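Troltamura Tabletop Set: data card and house rules

Version notes, Sat 13 October

Read me before you collect anything, label anything or complain about anything. Most complaints we get are answered in the section on naming.

What is in the set

Two-armed tabletop work, recorded by people driving the arms, with the head view kept alongside the joint positions. There are 3,143 episodes in the current release. Of those, 944 are marked as held back for testing, and if you train on them we will find out when your numbers look lovely.

Objects are household things and toys: crockery, cloths, play food, the odd ornament. The released folders are called Tulolano (the first room) and Grarneo (the second room, better chairs). The two rooms use the same rules. They did not always, and the June folder inside Tulolano should be treated with the kind of caution you would give a second-hand parachute.

Who keeps it

Lucie Sutherland looks after the collection rules. Dwight Pelletier looks after the checking scripts and the release folders. Send rule questions to Lucie and broken files to Dwight. Sending both to both has been tried and makes everything slower.

Rules for laying the table

Start with both arms parked and the drive switch off. Put the objects out by hand, then step behind the tape before you switch on. Hands do not go back over the table while the arms are live, even for a spoon that has rolled a little to the left and is annoying you. Stop the episode, switch off, move the spoon, start again.

Leave a gap between objects wide enough for a finger of the gripper to come down without touching the neighbour. If the task is about clutter, the task sheet will say so in capital letters.

Nothing breakable within a hand's width of the table edge. Nothing with liquid in it, ever. The person who wrote "just a drop" on a task sheet has been spoken to.

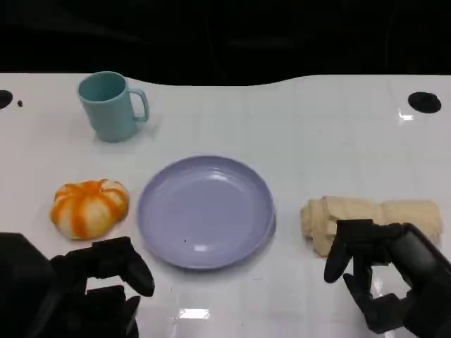 Object names are where most of our label errors come from, so the rule is strict and dull: colour first, then the plainest noun that would let a stranger pick the thing out. No brand names, no jokes, no pet names. A layout with a teal mug, a lavender plate, a striped pumpkin and a cream cloth should be written up with exactly those words, and "the gourd", "Gerald" and "that purple dish thing" will all be sent back. Shades are the one place where we allow some slack. Lavender and light purple both pass. Mauve passes if you can say it with a straight face. What you may not do is change your mind halfway through a session, so that one object has two names and the checking script thinks it has found a new one.

For soft things, name the object and leave its shape for the state field. A cloth is a cloth whether it is folded, bundled or hanging off a finger. State goes in as one word from the list, and if you cannot decide between folded and crumpled, use "bundled", which was added to the list after a long afternoon.

Left and right always mean the robot's left and right, as seen from its head. They do not mean yours, even if you are sitting opposite, and even if you are senior.

Rules for driving

Keep both grippers in the head view at the start of each episode. One arm may leave it later if the task calls for it.

Go slowly near the table top. A finger that scrapes the surface counts as a fault even if the object ends up where it should be, and it gets marked as such. Please do not mark your own faults as "style".

If you drop something, carry on unless it leaves the table. Recoveries are useful and we keep them. If it does leave the table, stop the episode and mark it "lost object". The arm does not go after it.

Take a break after every 114 episodes at the latest. Le Goff, who supply our arms, have their own limits for the motors. This one is for the drivers.

Known problems

Glossy table tops throw back the ceiling lights, and depth readings in those patches are poor. We do not repair them. Mask them or live with them.

The first 500 episodes in Tulolano use an older state list in which "flat" covers both plates and cloths. Dwight has a script that sorts most of it out. The rest is listed in a file called leftovers, which is longer than we would like.

Use and sharing

Research and teaching use is fine. Do not rename the objects and then publish the result as a corrected version. If you find a wrong label, send the episode number, the field and what you think it should say.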